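The last week of July is when Mavis Kasprzak stops answering her phone. She runs the kitchen at Plovwood, a summer camp on the lake road outside Benavides, and by then she has been feeding 118 kids three times a day for a month.

Her mother had the job before her and left behind a recipe box with 93 cards in it. Most of them no longer work. Kids come with longer allergy lists now, and the old chili called for a brand of canned beans that went off the market years ago. Kasprzak has rewritten the cards one at a time, usually after the dinner dishes are done.

Drinks take more planning than food. On a hot afternoon the camp goes through 20 gallons of water and weak lemonade before supper, and paper cups used to fill two trash bags a day. Three summers ago she switched to cups that could be washed. Each cabin got its own color, and the dishwashing crew stopped complaining after the second week.

"I thought we'd lose half of them in the lake," she says. "We lost nine."

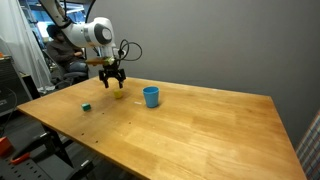

A small yellow cup and a larger blue one on a wooden tabletop.

The camp director, Sunita Doucet, wants to add a fourth session next year. That would mean a second cook and a bigger walk-in cooler - the current one was bought used and hums loud enough to hear from the porch. Kasprzak has told her she will think about it in September, once the last bus has gone and the ovens are clean.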